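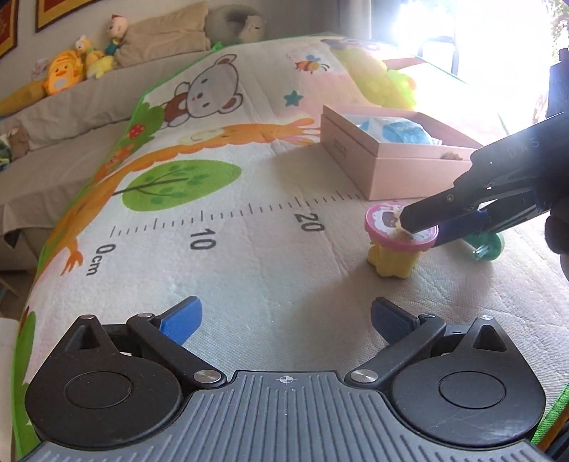
Home | Forums | Hardware | Budgets and Buying | New Posts

Thread: Planning a handheld gripper setup for toy pickup data – what would you buy first?
14 replies | 6 shares

marlowpatch
We got the go-ahead to put together a small kit for collecting pickup and tidy-up demos in living rooms, and I'm so excited I've rewritten the spreadsheet three times already. Budget is $2000 for everything that isn't a computer. The plan is two handheld grippers so one person can work with both hands, plus spare finger pads, mounts, and a box of stuff to pick up.

Right now I'm looking at the Ekodex pair kit, which eats most of the money, or two of the bare Zatetti grippers and building up the rest ourselves. The job is toys into an open box on a play mat. Tubs with round lids, plastic things, crinkly packages, plush. What would you buy first, and what would you put off?

tinsnip_40
Pads! Buy pads before you buy anything clever. We ran our first month on one set and the texture went smooth right where you pinch, and then every shiny plastic toy started sliding. I budget 4 sets per gripper now and write the install month on the bag. Ours say November and they're due.

Also look hard at how wide the fingers open. A round lid with a raised rim is a lovely thing to grab if you can get all the way across it, and a pain if you can't.

bexoutwest
Going against the crowd here, I'd buy one gripper. One! Get good at it, find out what breaks, then spend the rest. Two-handed work looks great on a planning sheet but half of toy tidying is pick, move, drop. You'd have $1000 or so sitting there for when you know what you need.

marlowpatch
I hear you, but the two-handed part is what we care about most. Holding the box still with one and pushing a big crumply package in with the other, steadying a tub while you go for the lid, that sort of thing. If we collect everything with one hand we'll have to do it all over again.

bexoutwest
Fair enough. I'd still stagger the order by a few weeks. If the first one shows up with sloppy pins you'll be glad you don't own a pair.

Gulumcombe_Lab
We do home tasks out of the Gulumcombe space and have used both. The Ekodex linkage feels nicer out of the box, very even on both sides, and you can hand it to a new person and they're picking up blocks in ten minutes. The Zatetti needed a tune-up on every unit we got, but the parts are cheap and you can take the whole thing apart on the kitchen table. We paid $177 for a full set of arms, pins and screws and it kept two of them going through the whole spring.

If you have someone who likes fixing things, Zatetti. If you don't, Ekodex and stop reading reviews :)

quietferry
Please put a line in the budget for light. Everybody skips it. A living room with a big window behind the sofa is going to blow out one side of your footage in the morning and look totally different by 4 in the afternoon. A decent thick curtain and a lamp cost less than one finger assembly.

tinsnip_40
Strong disagree on the curtain! You want some of that mess in there. Homes have windows. If you make every room look like a studio then your policy has only ever met a studio, and I've been through that one and it was a sad week.

quietferry
Some of it, sure. I'm talking about the takes where you can't see the thing you're reaching for. Those go in the bin and you paid somebody to record them. Keep the variety, lose the ones that are pure glare. A curtain opens and closes, you know.

tinsnip_40
ok yes, that's a good point about it opening and closing

orchardloop
Cheap tip that made me happy out of all proportion: a kids' play mat with a centimeter ruler printed on it. We already had one. You can set a tub on the 10 mark, reset it there for the next take, and skip the tape and the measuring. The busy cartoon print is nice for training too, lots of color behind the objects. Zero dollars if you know anyone with a toddler.

marlowpatch
Love this. Mat goes in, and I'm taking the calibration board off the list.

Gulumcombe_Lab
Don't take the board off! The mat is great for resetting objects but it's soft, it wrinkles, and the print isn't made to be accurate. Keep both. A board is a small line item.

marlowpatch
Board is back on. Version four of the spreadsheet, here we go.

pebblecart
Has anyone ordered through Agarwal? Their quote for the Ekodex pair came in lower than buying direct, but the shipping line says "to be confirmed" and that makes me nervous.

bexoutwest
I have. Good people, slow boxes. Get the shipping in writing and ask if spare pads can go in the same carton – mine came separately and I paid twice.

marlowpatch
Asking them tonight. Leaning Ekodex pair, 4 sets of pads each, lamp, board, borrowed mat. That leaves a little for a bin of secondhand toys, and I can't wait to go shopping for those.

Reply | Share | Follow this thread

Contact | Forum rules | Back to top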